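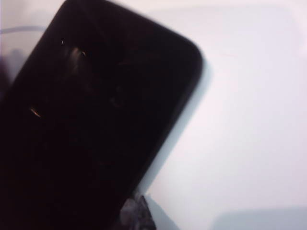
How do I stop losing my phone on my own desk?

Posted by Bălan, March 2018

OK this is a silly one but it's driving me up the wall. I work in an open office, white desk, low partitions, nothing fancy. My phone is black and it goes face down when I sit down in the morning (otherwise I look at it every two minutes) and by lunch I have no idea where it is. Under a notebook, behind something, once inside a folder that I'd already handed to the front desk. I had to walk down and ask for it back in front of a line of people.

I've tried just leaving it in my bag, but I need it for login codes maybe 10 times a day so that lasted until the second code. I bought a stand in January and didn't like it, it wobbled and took up the spot where my coffee goes. Budget is $40, less would be nicer. Does anyone have a setup that sticks? Please don't say "be more organized," my sister has that covered!

Drullero

Bright case. Done. I had the same problem and bought an orange one.

Clerkberg

I'd go a bit further than the case, although the case is a good idea and you should do that too.

The trick for me was giving it one place and being boring about it. I cut a square of felt, put it to the left of my keyboard, and that's where the phone lives. Nothing else is allowed on the felt. If I catch a pen on there, the pen moves. It took me 28 days before I stopped thinking about it (I kept a little tally, don't laugh) and I haven't hunted for the thing since. Felt is cheap, you'll have most of your budget left for lunch.

Also clear off the stuff that it hides behind. Boxes are the worst for this!
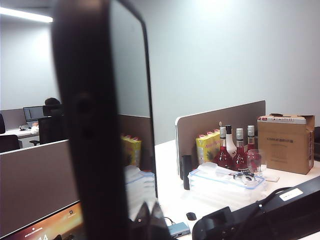
I'm mostly with Clerkberg, but I'd look at the whole desk before buying anything. Mine was all flat piles, and a pile will swallow a phone faster than anything. Now whatever I keep out has to stand up or stack. I've got plastic containers stacked on the desk and one yellow box, and the yellow is a big help because I can tell myself "phone goes by the yellow box" and I remember it. The brown fabric divider is fine as a backdrop too, bright things show up nicely against it. I wouldn't put a black phone near anything black, though, that's asking for trouble.

Two other things. Turn the ringer on low and not on silent, so a coworker can call it for you. And if you're going to keep it face down, put a strip of light-colored tape across the back. It looks a little homemade but you'll spot it from your chair. I used the white cloth kind from the first aid aisle and it peels off clean, on my case at least. Try a corner first.

Pruvis

Bălan

Thanks all! Going with tape tonight and felt this weekend. Drullero, does the orange get grubby? My last light-colored case looked awful in a month.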